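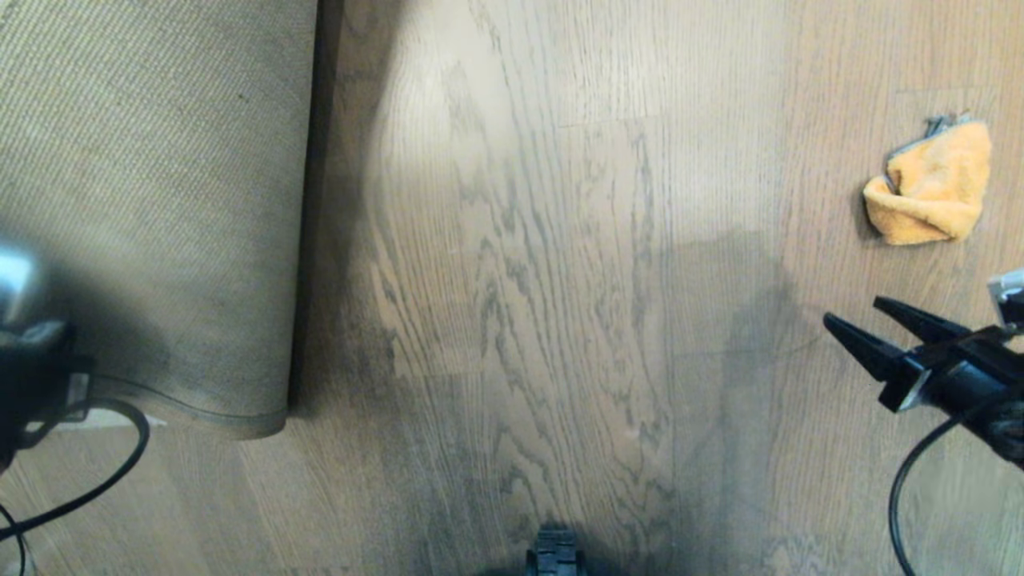

Skarphéðinn Toft told us after the first evening that the only singing he had done since fourth grade was in the truck with the windows up, and would we please stop asking people to hum alone in week one. We did stop (thank you, Skarphéðinn!), and week one has been all group humming ever since.

Welcome to Grudamen

Grudamen is a small singing school in Heststead for grown-ups who like to sing, or used to, or were told at some point to mouth the words and have been a little sore about it ever since. We started in 2000 with one evening class and a borrowed upright whose middle D stuck in damp weather, and we've been adding to the timetable bit by bit, usually when somebody asked nicely enough. There are five classes a week now, plus the Saltbox Choir, which sings in town twice a year and rehearses a good deal more than that.

Our director is Sota Okabe, who came to us as a substitute for one spring term and has been here for 17 years. Sota trained as an organist and still thinks like one, so expect to hear plenty about breathing, and about what the bottom line is up to while the sopranos are having all the fun. He also writes most of our arrangements, by hand, in green ink, and if you can't read one of his quarter rests you should just ask, since the rest of us have had to.
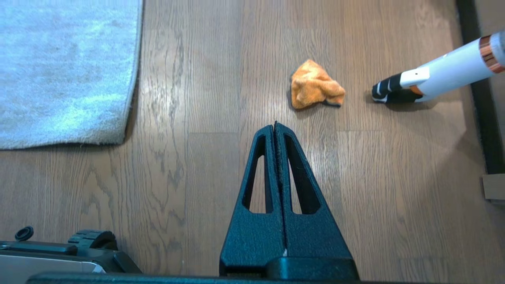
What we sing changes with the season. Fall is for rounds and work songs, because they're forgiving and you can be singing in three parts by the end of the first evening, which is a lovely feeling if you've never had it. Winter is carols, including a few gloomy ones. By April we're usually deep in something longer, and last year that was Skimance, a set of river songs in an arrangement that Sota had been fiddling with for ages. The altos still complain about the fourth one and they have a point.

Our song library has grown to 177 pieces, all of them filed by first line. You're welcome to borrow anything from it, and we'd be grateful to have it back in the folder it came out of. If you have old sheet music at home, family songs especially, do bring it along and let us copy it. Some of our favorites arrived that way, in a shoebox, with coffee on them.

You don't need to read music to join. Plenty of our singers learn by ear, and we make practice recordings of every part so that you can sing along while you do the dishes. If you'd like to learn to read, there's a half hour before the Sugden class set aside for exactly that, with no extra charge and quite a lot of clapping.

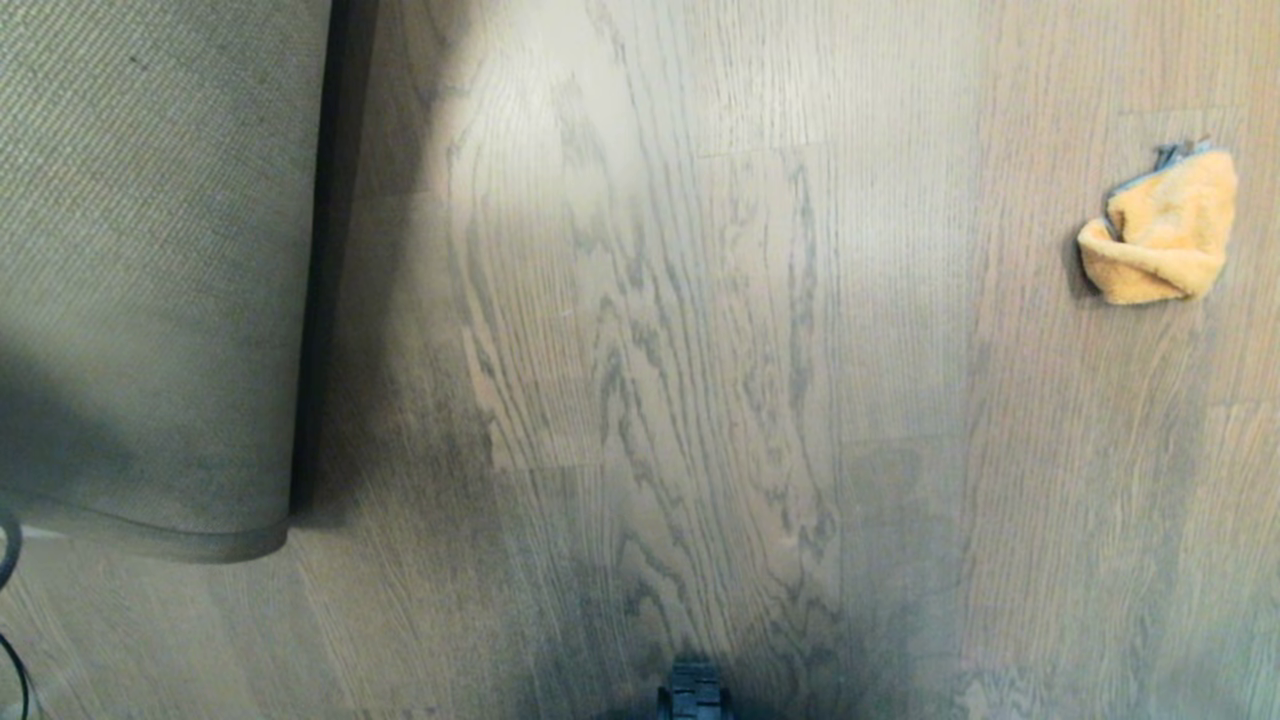 Visiting and joining

Your first class is free, and so is the second if you couldn't make up your mind after the first. After that we charge by the term, with a lower rate for anyone who needs it. Just say the word to Sota, and you won't be asked to explain.

Evening classes start at 7 p.m. and we sing until 8:30, with a break for tea in the middle that tends to run over. We're at 237 Sugden Road, up the side stairs. Bring a pencil and some water, and wear something you can take a deep breath in.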